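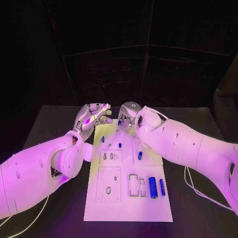

Ostimdale Cricket Club – Kit & Equipment

Dotden Junior Bat, sizes 4, 5, 6 and Harrow

In stock at the club store. Pick up at practice or get it shipped.

This is the bat we've moved most of our under-13 and under-15 players onto. Kashmir willow, short handle, full profile with the middle set a little low, suits our wickets where nothing bounces much above the knee before June. Light pickup. Comes with a toe guard already glued on and a plain grip in black or navy. Stickers peel off if you don't like them, most of the kids don't.

Price: $30 with a club membership. Non members please ask, it's more and it depends on size.

What you get
Bat, toe guard fitted
Grip, one, fitted
Thin cover with a drawstring. Not padded. Don't check it on a plane in that.

What you don't get: knocking in. The bat comes as the factory sends it, so it needs oil and a mallet before it sees a hard ball. Raw linseed, thin coat on the face and edges, none on the splice, lay it flat overnight, wipe off, do it again the next day. Then the mallet. Start soft, work up. Edges at an angle, never straight on. About six hours in total, and yes that is boring – spread it over two weeks in front of the TV. After that short catches with an old ball, and if you see seam marks go back to the mallet.

If you don't want to do it yourself Asmaa Shawky takes bats in at the store. Label it with name AND phone number. She had a pile in December with first names only and three of them were Ryan.

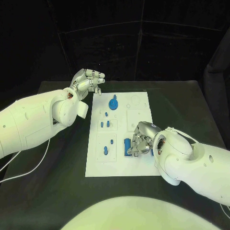
Sizing. Stand the player up straight in the shoes they play in, bat against the leg, top of the handle should come to the crease of the hip. Between two sizes go smaller. Parents always want to go bigger so it lasts another season, please don't, a heavy bat ruins the pull shot and then we spend all summer fixing the bottom hand. Come and try one first. Hashini Nanayakkara keeps a demo of each size in the junior kit bag, you can use it in the nets for a whole session. Tennis ball or soft ball only with the demos.

Harrow size is backordered from Indport. Next box expected before the season starts but no firm date yet. You can put your name down at the store, no deposit.

Returns
Unused and unoiled, bring it back, full refund or swap the size. Once it's been oiled it's yours. Handle breaks in the first season we send it back to Indport for you and they decide. Surface cracks on the face are normal wear and not covered, neither is a toe thats been stood in a puddle.

Goes with
Dotden junior batting gloves, left and right hand
Dotden junior pads, ambidextrous, velcro straps
Spare grips and a cone (cone is a loan, bring it back)
Linseed oil, small bottle
Bat mallet – one to borrow, ask first

Store is open during junior practice, from 5:30 pm untill the nets come down. Cash or card.

Item no. 1787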